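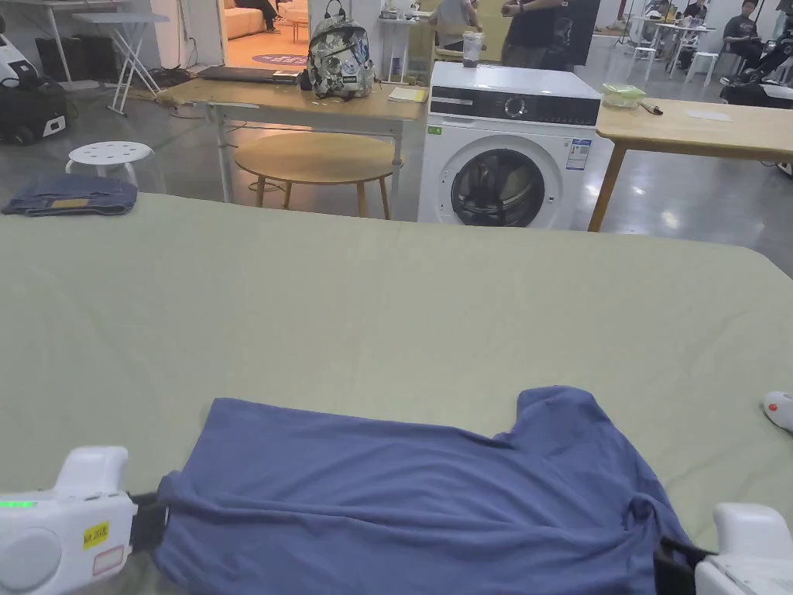
Blue T-shirt laid out on the covered surface, folded jeans at the far corner, washer at the back.

Cledell Shared Laundry and Work Room
Minutes of the users' meeting, 19th August

Present: 7 users of the room, including the minute taker. Apologies were received from the two ground floor units.

1. Minutes of the July meeting
Accepted with one change. The minutes said the new folding layout was "working well." Several people asked who had decided that. The line now reads "in use."

2. The Solik folding plan
The plan was presented again for those who missed July. Under it, every load goes from the washer to the big covered surface, shirts are spread flat and folded one at a time, and finished items are stacked at the far end. The handout claims this cuts folding time in half. It was asked how that was measured, and on whose laundry. No answer was available. One user timed her own family's wash over two weeks and found no difference, though she agreed that the shirts came out neater. Another said the plan looks fine with one T-shirt and a pair of jeans and he would like to see it done with fitted sheets.
Agreed: keep the plan until the next meeting, then vote. Anyone who wants to time a load should write down what was in it, or the number means nothing.

3. Washer
The Duvel service visit was discussed. The invoice says "checked and adjusted," with no mention of what was adjusted. The complaint last time was that the machine stops before the final spin, and two people say it has done so again. We are not paying for a second visit under the same wording.
Action: minute taker to ask Duvel for a written list of the work done. 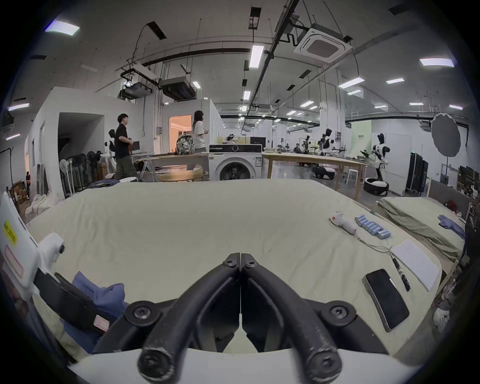 Keeping the folding surface clear was first agreed in the spring, and it has been agreed at every meeting since. The minute taker would like it recorded that agreeing does not seem to help. The rule says laundry only. What it gets in practice is a row of batteries, a phone, a sheet of notes and a crumpled blue cloth, all sharing the same cover that clean shirts are supposed to go on. A proposal to put up a sign was made. It was pointed out that we have had a sign. A second proposal, for a tray on the long wooden table where stray things can be put, got more support, although two people expect the tray to fill up in a week and stay full.
Agreed: one tray, on trial. Whoever finds the surface cluttered moves the items to the tray and does not write a note about it.

4. New tables
Lauritsen has quoted 3000 dollars to replace the tables, delivery included. The quote describes the present setup as "unsuited to modern textile care." Asked what this means, the sales office sent the brochure again. The case for replacing is that the covers slide when you smooth a big item and people end up folding creases in. The case against is that covers can be clipped down for very little money, and we haven't tried that. 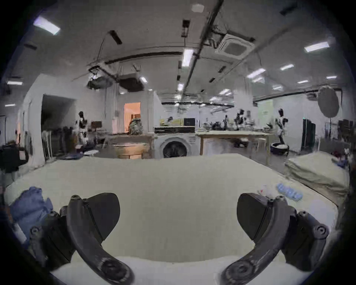 There was also the matter of bedding. Sheets and blankets take up far more space than shirts do, and a new table of the same size won't change that. Lauritsen offers an extra leaf for over 80 dollars, which was felt to be a lot for a board. Those in favor of buying asked for their view to be noted: the present arrangement is tiring on the back and has been put up with for too long. Noted.
Agreed, four to three: no purchase now. Buy clips first.

5. Floor
The leaflet for the building says the floor dates from 1948. Someone wanted this quoted in the application for a repair grant. Others asked for proof beyond the leaflet, which also gets the street number wrong. Left open until the deeds have been looked at.

6. Other business
The request for a second washer was raised and put off again. Users are asked to collect finished bedding the same day.

Next meeting: to be set once Duvel has replied.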